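Bitte nur zwei Zeilen pro Packung

27. März 2019

Wer in Rindum eine Ferienwohnung mietet, bekommt bei der Ankunft einen Schlüssel und einen Ordner. Der Ordner hatte in meinem Fall 60 Seiten, davon galten sieben dem Müll. Ich habe sie alle gelesen, es regnete nämlich. Seither weiß ich, dass ein Joghurtbecher aus drei Stoffen besteht, die einander nicht leiden können und vor der Tonne geschieden werden müssen: Deckel links, Banderole rechts, Becher in die Mitte, das Sorgerecht für den Löffel bleibt ungeklärt.

Ich trenne gern, das möchte ich vorausschicken. Ich gehöre zu den Leuten, die das Sichtfenster aus dem Briefumschlag reißen und sich dabei für einen Augenblick moralisch gefestigt fühlen. Aber ich hätte doch gern gewusst, wann aus dem Wegwerfen ein Ausbildungsberuf geworden ist. Meine Großmutter besaß einen Eimer. Was hineinkam, war weg, und was nicht wegsollte, kam nicht hinein. Das System hatte Schwächen, gewiss, aber man konnte es einem Kind in einem Satz erklären.

Heute erklärt es einem der Hersteller. Auf der Tüte der Kräuterbonbons von Vestulari, die ich wegen des Namens gekauft habe und wegen des Geschmacks nicht wieder kaufen werde, stehen fünf Symbole. Eines zeigt einen Pfeil, der sich selbst verfolgt. Eines zeigt ein Männchen, das etwas fallen lässt und darüber erstaunlich guter Dinge ist. Gebraucht hätte ich die Auskunft, in welche Tonne die Tüte gehört, doch ausgerechnet dafür hat der Platz nicht gereicht. Die Firma Goltbridge, von der mein Spülmittel stammt, verweist für diese Frage auf ihre Internetseite. Ich soll also mit der leeren Flasche in der Hand den Rechner hochfahren. Die Flasche heißt übrigens Tang und ist grün, was offenbar als Antwort genügen muss.

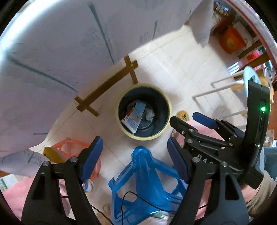
Die Moral der kleinen Dinge

Nun lautet der übliche Einwand, man könne sich ja informieren. Kann man. Ich habe es im September versucht und einen Abend mit der Frage verbracht, ob ein benutztes Papiertaschentuch Papier ist. Es ist keines, jedenfalls nicht im Sinne der Papiertonne. Es gehört zum Restmüll, der mir seither als die letzte ehrliche Kategorie erscheint: Er verspricht nichts.

Was mich an der Sache stört, ist die Verteilung der Arbeit. Jemand hat entschieden, eine Tüte aus Schichten zu kleben, die keiner mehr auseinanderbekommt. Dieser Jemand hatte eine Abteilung dafür. Am anderen Ende stehe ich in Socken in der Küche und soll mit dem Daumennagel nacharbeiten. Misslingt es mir, heißt es Fehlwurf, ein Wort, bei dem ich sofort an Schulsport denken muss.

Mein Vorschlag ist bescheiden. Auf jede Packung kämen zwei Zeilen in lesbarer Größe, in der ersten der Stoff, in der zweiten die Tonne. Wer das nicht hinschreiben kann, weil er es selbst nicht weiß, darf die Packung nicht verkaufen. Mir ist klar, dass sich dann manches Regal leeren würde. Um die Kräuterbonbons wäre es, wie gesagt, nicht schade.

Bis dahin trenne ich weiter, nach bestem Wissen und gelegentlich nach Gefühl. Den Ordner aus Rindum habe ich dortgelassen - auf der Fensterbank, neben dem Altpapier, aber mit deutlichem Abstand.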